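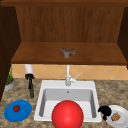 Keeping the kitchen sink on speaking terms with you
Posted by Archie McIver, 9 January 2013

A slow sink gives plenty of notice. It gurgles for a week, then sulks, and finally presents you with last night's dishwater at breakfast.

Start with the trap, the bent pipe underneath. Put a bucket under it first. Everyone skips the bucket once. Unscrew both nuts by hand, scrape out whatever has been living there, and check the washers before you put it back. Do not rinse the trap in the same sink – I did this in September and have only just been forgiven.

Bacon grease goes in a can, then in the trash. Hot water just moves it farther down the pipe, where it sets up again at leisure.

For a plunger to work on a double sink, stuff a wet rag in the other drain and hold it there. Otherwise you are only moving air, and possibly peas.

Give it 4 or 5 good rounds. If the water still sits there looking at you, rent a hand snake. The hardware store in Drerstead has one, slightly bent.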